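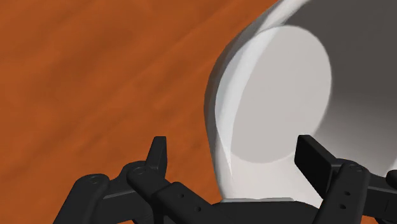 Far too many of the tables sold as hard-wearing have never been tested by anybody outside the company selling them, according to one reader of the Trister newsletter, who wrote in after a second dining table had gone cloudy within a year. The letter asked us to stop repeating makers' claims and start checking them.

Trister, the household goods testing service, has now done so. Results published on Friday suggest that the words "heat-proof", "stain-proof" and "family-proof" on furniture finishes mean very little, and that buyers are often paying extra for them.

We looked at the sales pages and care leaflets for 182 tables and worktops on sale in Britain. Most made at least one promise about heat or stains. Very few gave a temperature, a time or the name of a test. One leaflet promised "complete peace of mind" on the front and advised against hot drinks, cold drinks, sunlight and damp cloths on the back.

Two makers sent us sample boards when we asked. Villora, which sells oiled and lacquered tables, supplied boards in four finishes. Pramanik supplied three, along with a note asking us not to leave water on them for longer than ten minutes. We left water on them for an hour, as anyone with children or guests will sooner or later do.

Both firms' lacquered boards came through the water test with no mark we could see the next morning. Their oiled boards did less well, and one Pramanik board kept a pale ring after two further coats of the maker's own oil. A cup of freshly made tea, set down without a coaster for 20 minutes, left a mark on five of the seven boards. Four of those five are sold under a description that includes the word "proof".

Skamero, whose finish is advertised as lasting "a lifetime", declined to send a board. It told us that the figure came from its own trials. We asked how long the trials had run and were told 719 hours, or just under 30 days. Skamero says this represents many years of normal use. We have asked how it worked that out and will publish the answer if we get one.

We also asked readers what they had been told in the shop. Of the 825 who replied, more than half said they had been offered a paid protection plan, and many believed it covered heat marks. The plans we read mostly did not — or covered them only if reported within a few days, with the receipt and a photograph.

Our own tests have limits. Seven boards is a small number, a board is not a table, and a finish that looks fine after a week may look tired after five years. We make no claim to know how any of these will age. We would simply like the people who do make that claim to show their working.

Trister is asking makers to drop the word "proof" unless they print the test behind it, and to put care advice on the sales page where it can be read before paying. Villora has said it will consider the second point. We will look again in June.

The full results, with notes on how each board was tested, are free to read on the Trister website. Printed copies can be ordered by post.

Notes to editors

Trister takes no advertising from furniture makers and paid the postage on all sample boards. The newsletter goes to roughly 3,000 homes. Extracts from the report may be used without charge if Trister is named as the source.

ENDS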